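Search this site Search

# Block Pushing Data, Hoda Student Robotics Club

## What is this

This folder holds the recordings our club made for the student project "Push by Words". One student moves a single rod with a joystick, and the rod pushes plastic blocks on a board. Later, other students write a short sentence for each recording, for example "push the red star to the blue cube". We want to learn if a small model can follow such sentences.

The project started in September as practice for the Rastgate student competition. Our team did not go to the final, but the data was already made, so we decided to share it with other school clubs.

## Contents

- `episodes/` holds 1089 recordings, each in its own folder
- `sentences.csv` has the written instructions, one line for each
- `splits/` has the lists for training and testing
- `tools/` has the scripts for reading and checking the files

An episode folder has the camera pictures, the rod position, and a text file with the name of the session. Positions are in millimetres from the left front corner of the board. The older sessions used centimetres. I converted them, but if you find a strange jump please write to us.

## How to load

```
python tools/read_episode.py --folder episodes/0001
```

You need Python 3. The script does not need a graphics card. On the club laptop the check of all files is slow, so it is better to start it before lunch.

## Rules for the sentences

Always write the colour first and then the shape. The colour alone is not enough. "Push the star" is also not allowed, even if the student thinks it is clear from the video.

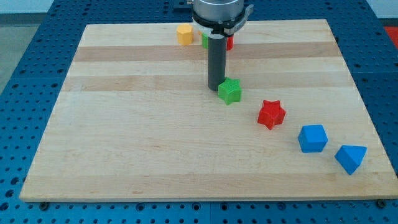 For directions we use "left", "right", "near" and "far", always from the side of the camera. In the first sessions some students wrote from the side of the robot, and Rima Daher corrected these by hand. If a sentence has two possible meanings, it gets the mark `unclear` in the last column, and we keep it in the file. You can remove these lines with the option `--skip-unclear`.

The word "cube" is used for the cube, please do not write "box" or "square". For the triangular block we write "triangle" and for the six-sided one "hexagon".

## Known problems

- Session 2 has a wrong clock. The order of the pictures is correct, but the time of day is not.
- The recordings from one Sunday have darker light than the others.
- Some sentences have spelling mistakes. We left them, as people will also make mistakes when they talk to the robot.
- Each recording stops after 2000 steps, also when the push is not finished. The column `finished` tells you which ones.

## Use

You may use the data for study and for school clubs. If you publish something, please write the name of the club and tell us, we would like to read it. For other uses ask first.

## Thanks

Jad Sayegh wrote the reading script and most of the checks. The labelling page is a changed version of Dotunness, which was made by older members of our club. The Haddad workshop cut new parts for us when the first joystick holder broke.

Contact: Rima Daher, Hoda Student Robotics Club | © Hoda Student Robotics Club | Back to top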